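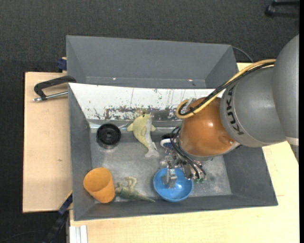 Shallow blue bowl in a gray metal bin.

Collik Shallow Bowl, Blue

The Collik is a low, open bowl for kitchens, canteens and serving counters. It is sold singly or in cartons of 34. The rim is rolled outward and has no handle or spout.

Specifications
Capacity to rim: 100 fl oz
Diameter at rim: 13 in
Height: 3 in
Finish: semi-gloss inside and out
Colors: blue, white, dark green

Use and care
Suitable for salads, cut fruit, bread dough and dry goods. Dishwasher safe on either rack. Do not use in a microwave or conventional oven. Scouring pads will dull the finish; use a soft brush for dried dough. Bowls nest with a paper sheet between each piece, and the sheets supplied in the carton can be reused.

Lids
The Murkex flat lid fits all Collik bowls made from August onward. Earlier bowls have a narrower rim and take the Jaltent lid, sold separately while stocks last. Check the base before ordering - the newer bowls have a raised ring under the foot.

Ordering
Carton orders ship from our Marulanda warehouse. Single bowls ship from the store and may come from a different production run, so small differences in shade are possible. Returns are accepted on unused bowls in the original wrap. For mixed-color cartons, write to Mercedes Llanos in trade sales before placing the order.

3 comments | 13 shares

Contact | Shipping and returns | © Collik Tableware | Back to top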